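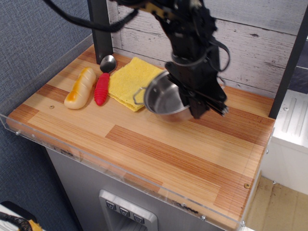 A small steel pot held above a wooden tabletop beside a folded yellow sponge cloth.

Kitchen Tips for Sore Shoulders, Stiff Necks and Cranky Wrists
by Sinéad Gilmartin
19 Apr 2020

If you've ever stood at the counter chopping onions and felt that dull ache creep up between your shoulder blades, well, pull up a chair, because I've been there more times than I'd like to admit. My physical therapist over in Ramley (a very patient woman) spent two visits on my shoulder and then asked me how I cook. I thought she was making small talk! She wanted to know how high my counter was, where I kept my skillet, and whether I twisted from the hips or from the feet when I went from the sink to the stove. I went home and moved half the kitchen, and these are the changes I've kept.

Bring the heavy things to waist height. My Dutch oven used to live on the floor of the corner cabinet, behind the colander and the roasting rack, and getting it out was a wrestling match. Now it sits out on the counter next to the bread box, and the cookie sheets I use at Christmas have gone down below instead.

Raise your cutting board if you're tall. A second board underneath will do it, with a damp dish towel between the two and another under the bottom one so nothing slides. If you're short like me, try chopping at the kitchen table, where you can let your shoulders drop.

Put one foot up. Open the cabinet under the sink and rest a foot on the ledge while you do the dishes, then trade feet when you think of it. My grandmother did this all her life and I always figured she was just tired.

Use two hands on a full pan, and carry it close to your belly. Better still, fill the pasta pot on the stove with a pitcher, a little at a time. It's slower, but I've usually got garlic to peel anyway.

Fatten up your handles. A strip of foam pipe insulation from the hardware store slips right over a peeler or a wooden spoon and saves a lot of squeezing. Take it off before you wash up, and keep it well away from the burner.

Sit down for the fiddly jobs, like snapping beans or picking over lentils. I put the radio on and take my time.

And if something hurts in a sharp way, or your fingers go tingly, please stop and call your own therapist or doctor. I'm only a home cook with a bad shoulder. In May I'll be writing up the laundry room, starting with that awful bottom shelf where I keep the detergent.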